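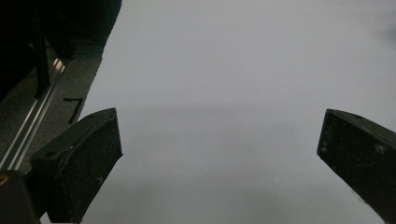

1/ White boards on dining tables: a grumble

Everyone in my feed has started laying a big white board over a perfectly good wooden table. Liên Mai swears by hers. I remain unconvinced, but I've had one since May so I suppose I get a say.

2/ The pitch from Alwood is that a pale surface "keeps the job in view". Fine. It also keeps every smudge in view. Mine gets wiped down more often than the table ever did.

3/ And the shading. Put a white board under flat, cool light and you get soft grey patches that look like dirt. I have scrubbed at a shadow. Twice.

4/ Size is where I'll give a little ground. A board that covers most of the table, with a strip of wood left at the far edge, does stay useful. A small white bowl in the middle and you've still got room for both elbows.
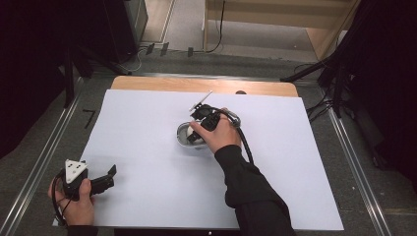
5/ White bowl on white board though? Who is that for? I'd want a blue one. Clillard do a blue one for £3 and I can find it without squinting.

6/ Someone will tell me the board protects the wood. From what? A bowl? My table came through 27 years of children and homework without a lid on it.

7/ Liên Mai says I'm missing the point and it's just nicer to work on. Maybe. Ask me again on Monday, when I've had the board off for the weekend and seen if I miss it.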